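The bathroom cell at Gendaveck: a visit report

30th January

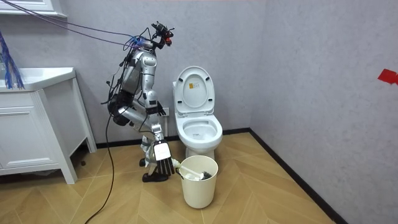 Naveen Mathur

Gendaveck opened its test hall to visitors for one afternoon. I skipped the presentation and spent my time at the bathroom cell, where a humanoid is used for toilet cleaning trials. My interest was in how the cell is kept running between trials, so this report says little about the control software.

The cell is a small bathroom with a vanity, a toilet and a herringbone floor in light wood-look planks. The robot works in the gap between the vanity and the toilet. To get a hand on the brush it has to bend forward at the waist with both knees flexed, and the brush stands in a bin on the floor, so the hand ends up almost directly over one foot. Lindqvist, the contractor that built the room, had first drawn it 40 cm wider. The test group asked for the narrow version because the apartments they had measured were narrow.

Service access suffers for it. The technician on duty told me that any job below the hip is done outside the room. The robot is walked out or, if a leg is down, lifted out on a hoist and set on a stand in the corridor. Work on the head and hands is done in place.

Cabling takes up most of the maintenance hours. Purple and blue tethers come in high from one corner and run to the top of the robot, near a group of blue connectors at the upper back. A separate black cable drops to the floor and trails away across the planks. The harness over the back and shoulders is external, with the wires routed over the silver panels. It looks untidy, but a worn section can be changed without opening the torso. The rule in the cell is that the harness is checked by hand after every block of trials, with the robot powered down and folded forward. Bending is where chafing starts, mostly at the hips.

The tether length is set with the robot standing and then checked again in the full crouch. Too much slack and the cables reach the vanity; too little and they load the head during the reach. The setting is marked on the line with tape.

The hands are the second regular item. The long black fingers are wiped down after each session, and the grip is checked on the brush handle itself – a plain test bar was tried earlier and gave readings that did not carry over. Finger covers come from Prula and are replaced in pairs, left and right together, so that the two hands stay comparable. I asked whether this was wasteful. The answer was yes, slightly.

Faults are logged in a program called Brinura. The log stood at 271 entries for this cell. Most of those I was shown concerned connectors, and 3 were falls, all from the same week. After the last of these the startup check was extended to include a slow crouch and return before any tool is handled.

A second cell with a shower tray is due in March. It will use the same overhead tether arrangement, with the anchor point moved to the opposite corner.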